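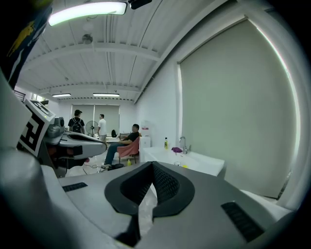 Inside Vanell's Trarngate site.

I'm thrilled to share this one! From November, our repair desk in Trarngate stays open until 9 p.m. every Tuesday – you asked, and we listened. Last year I read 2,892 comment cards (yes, all of them), and 1,469 asked for later hours. So bring in your toasters, lamps and that radio your uncle swears still works.

We're also adding 2,000 spare parts to the Gramotitz shelf, with prices posted right at the counter – no appointment needed. Come say hi, I'll be the one with the coffee!

Tarun Vishwakarma, Vanell
Press contact: Sachdeva press office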